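I want to make a case for practice kitchens, and I want to make it while I'm still excited, so forgive the pace.

For the past stretch of evenings I've been using Imrie, the simulated home kit from Gritix. You pay for a pack of rooms, you pick an arm, and you spend your time trying to get that arm to do the sort of thing your aunt does without looking up from the phone. Open the fridge. Pull a drawer. Put the milk back. I bought the kitchen pack in April, with my own money, and I have been dull company at dinner ever since.

People hear "simulated kitchen" and think of a video game, and a slow one. I understand that. My brother watched over my shoulder for a few minutes and asked when something was going to happen. But I fixed appliances for a living for a long time before I started writing about machines, and I can tell you that a refrigerator door is one of the least respected problems in the house. It has a seal that hangs on and then lets go. It swings in an arc that wants the exact spot where you're standing. The handle is at one height for a tall person and another for a kid, and the hinge side is wrong for half the kitchens it gets delivered to. A person sorts all this out by leaning back a little. An arm bolted to one place can't lean back, and so it has to know where the door is going before it starts.

That is where Imrie won me over. The rooms are full of the plain stuff that gets in the way.
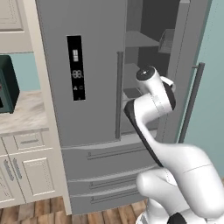
Magdy Hamdy

Take the big gray two-door fridge, with its long bar handles and the three drawers stacked underneath. With the right door swung open and the white arm reaching up in front of it, you get a real sense of how little space there is to work with. The arm hides part of what it's working on. The door leans out on one side, the shelves are on the other, and the elbow has to live somewhere in between. I've stood in that spot with a screwdriver in my teeth. I know that spot!

My first tries were awful. In one session I ran the same door 254 times, changing one setting, then another, then going back to the first because I'd forgotten what it was (write things down, please, I beg you). The arm would come in too square and jam the handle. Or it would get the door moving nicely and then stay planted in the way of it, like a man holding a door open for himself. Somewhere past the two hundredth run I stopped telling it to pull and started telling it to follow, and the whole motion went soft and easy. I got up and walked around the house. My wife asked who had called.

Now, the argument. There's a crowd that says practice of this kind is worth nothing until it has been done on a real door, in a real house, with real jam on the handle. I have sympathy for them. I was them. But think about what the real door costs you. You need the fridge, you need the arm, you need a floor that can hold both, and every bad pull is wear on a hinge somebody has to replace. I used to be the one who replaced it. On a screen, a bad pull costs you a few seconds and some pride. A person with an ordinary desk and a decent computer gets to be wrong hundreds of times, and being wrong hundreds of times is how I learned every single thing I know about appliances.

I'll also say that the crowd has a point about touch. Imrie's door seals feel too polite to me. A real gasket on a humid morning grabs like it means it, and when you finally break it loose the door jumps. In the kit you get a firm start and then a smooth ride. There is a slider for this, and even all the way up it's kinder than the fridge in my garage. I'd like to see Gritix fix that before they sell me another room.

The drawers are my other complaint, a smaller one. They're lovely to practice on, low down where the arm has to fold in on itself, but the kit doesn't let you load them as heavily as a family would. Nobody's freezer drawer slides like that in November.

I tried the rival, too, which is Ploser. It's tidy, it starts faster, and its help pages are better written. If you have 5 minutes and want to see an arm move, get Ploser. But its kitchens feel like showrooms to me, with wide aisles and doors that open onto nothing. I want cabinets crowding the side and a wall close to the hinge.

What I keep thinking about is who this is for. The maker club over in Flurkthorpe has started using the kitchen pack on its open nights, and the people who do best at it, from what I've seen, are the ones who have hauled and hung and carried things. A retired mover got a clean door swing well before I did. She asked where her feet would be, then put the base of the arm there. It took me all those runs to get to the same question.

So buy it if you're curious, borrow a seat at a club if you're not sure, and start with the fridge. Skip the tutorial on cups. My own count for the right-hand door stands at 983, and tonight I'm moving on to the bottom drawer.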